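How to Clean Cloudy Plastic Kitchenware

2 min read

Clear and tinted plastic goes cloudy for two reasons. Either there is a film of minerals and detergent on the surface, or the surface is scratched. A film comes off. Scratches mostly don't, so find out which one you have before you spend an afternoon on it.

Wet the piece under the tap. If it looks clear while wet and cloudy again once it dries, try the vinegar soak first. Run a fingernail across it too. If the nail catches, the plastic is scratched there.

What you need

White vinegar, dish soap, baking soda, a soft cloth, an old toothbrush and a tub big enough to hold the piece. Skip scouring pads and powdered cleansers.

Step 1. Wash off the grease

Use warm water and plain dish soap. Vinegar does very little through a layer of cooking oil. Rinse well.

Step 2. Soak

Mix equal parts white vinegar and warm water and cover the piece completely. Leave it for 40 minutes. Turn it over halfway if it floats. Heavy scale from hard water may need a second soak in a fresh mix.

Step 3. Brush the tight spots

Work the toothbrush along seams, ridges and the inside of handles. For tea or tomato stains, make a paste of baking soda and water and rub it on with your finger. Go lightly on glossy plastic.

Step 4. Rinse and dry by hand

Rinse twice in cool water, then dry with the cloth. Air drying in a hard water area puts the spots right back.

Step 5. Check it against the light

Hold it near a window and tilt it. Colored plastic should show an even shine with no chalky patches.
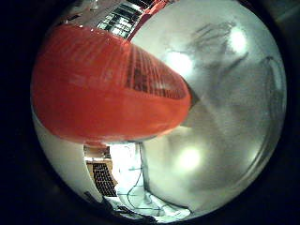
Keeping it clear

Wash plastic by hand when you can. If it has to go in the dishwasher, use the top rack and turn off heated dry. Don't stack pieces inside each other while they are damp. Mamta Kashyap wrote in February to say she lays a paper towel between her nested bowls, and that works for cups as well.

Replace anything that has cracked or turned sticky.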